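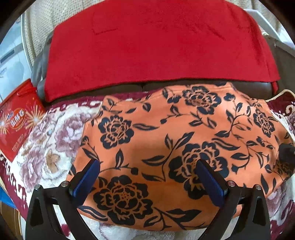

The orange cloth on the blanket.

19 February 2019

Up early again. The pipe under the kitchen sink held through the night, so I put the bucket back in the shed and called Dimitrov to cancel the plumber. They want a 2 day notice for that and charged me anyway. I didn't argue.

Went into Pludham on the morning bus to pay the deposit on the hall. The price was 260 in December and I had written 260 in the notebook, but the woman at the desk said 255 and I paid 255. We have it from noon until eight in the evening. Chairs are included. Tablecloths are not.

Met Zdenka Lazarević for coffee afterward. She has the guest list now and has crossed out the cousins in Jallier, who wrote to say they can't travel with the baby. She thinks we should have soup first and then the cold plates. I would skip the soup - it means eight more big bowls to borrow and somebody standing at the stove the whole time. We left it open. Her knee is better but she still takes the stairs one at a time.

Bought thread, stamps and a bag of onions. The bus home was late and I stood next to Costel Shehu, who talked about his boiler for the whole wait. He did say he can lend us his folding tables if we pick them up ourselves. I need to ask about a van.

Lunch was eggs. Slept an hour in the chair.
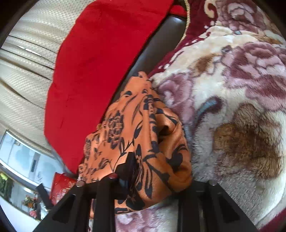

Same cloth, bunched up, with the black flowers in its folds.

In the afternoon I wrote the letter to my sister that I have been putting off since December. Two pages. I told her about the hall and the money and asked if she still has Mother's cake tins. I did not mention the business with the fence. She will only take his side.

Rain from four o'clock on. Read some more of Clestalo, the part where the brothers sell the mill. It's slow going and I keep losing track of which brother is which, but I want to finish it before it's due back.

Soup for supper, so maybe Zdenka has a point. Checked the pipe again - dry. Tomorrow: van, stamps on the letter, ask about the oven at the hall.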